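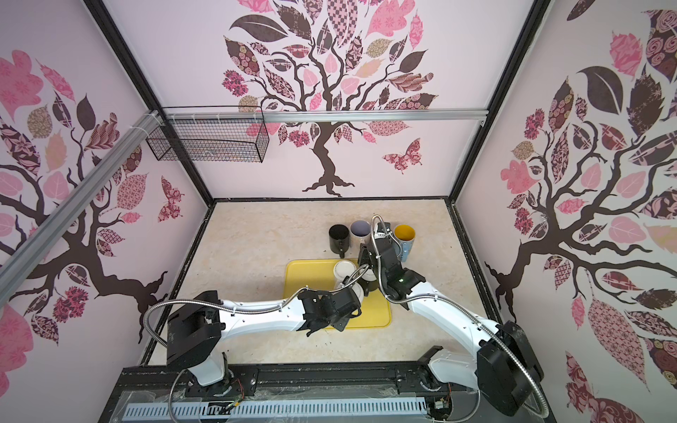

Has the Pesby district paid its full share of surplus into the county budget?
The full share for the year was transferred in May, in 2 payments, and both have cleared.

2 min read

Progress report to the Drodach Fund
September 2, 2024
Prepared by Santino Sosa, budget office, Cumport

The grant pays for moving the county's district accounts into a single ledger. Work covered by this report began after the last payment from the Fund and runs through the end of the summer.

Of the 4,000 open entries carried over from the old district books, 3,000 have been matched to a bank record and closed. The rest are mostly small refunds and fees where the paper receipt and the posted amount differ. Michalis Karagiannis is working through these by district, starting with Pesby, which has the oldest records.

There are 115 vendor accounts that appear more than once under different spellings. We have merged the ones with a matching tax number. The others need a letter to the vendor, and those letters went out with the regular payment notices. Replies are slow.

Christodoulou, the outside auditor, reviewed the surplus transfer and asked for one change. Interest earned between the close of the books and the date of transfer should be shown on its own line. We have made that change in the ledger and will carry it into the annual statement.

Spending is within the approved budget. Software costs came in lower than planned, and staff time came in higher, mainly on the Pesby records. We ask the Fund to approve moving the unspent software money to staff time. No increase in the total grant is requested.

Still to do in the next period:
- close the remaining open entries
- finish the vendor merge
- train district clerks on the new month-end steps
- send the Fund a copy of the auditor's final letter

The training was planned for the summer and has been moved back until the Pesby entries are closed. A revised schedule is attached to the paper copy of this report.

Filed under: Public Finance, Grants, Reports

We use cookies to improve your visit. Accept | Manage settings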